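Packing small containers in a used box

A box that has already been through the mail once will do fine for cups, tubs and jars. Check the bottom first. If the panel sags when you press it, run two strips of tape along the seam and one across.

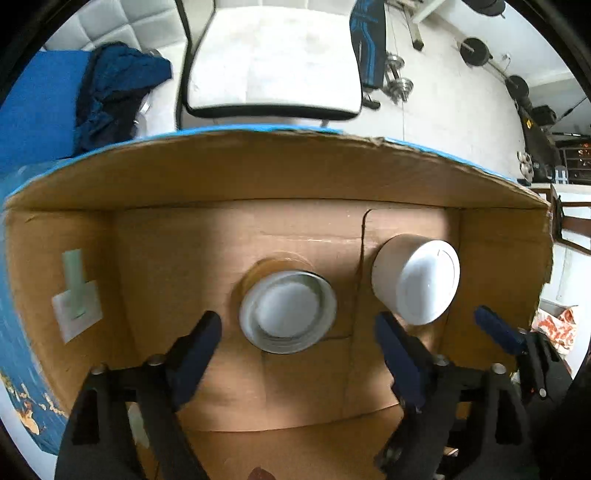

Small containers should go in before anything else, with the heaviest near the center. Leave a gap between each piece and the walls, then fill it with crumpled paper. A white cup leaning on its side near the fold, with a round container in the middle of the panel, is a fair starting layout – just stand the cup up before you add paper. Torn cardboard on the top edge can be taped over last.

Keep the full box under 40 pounds.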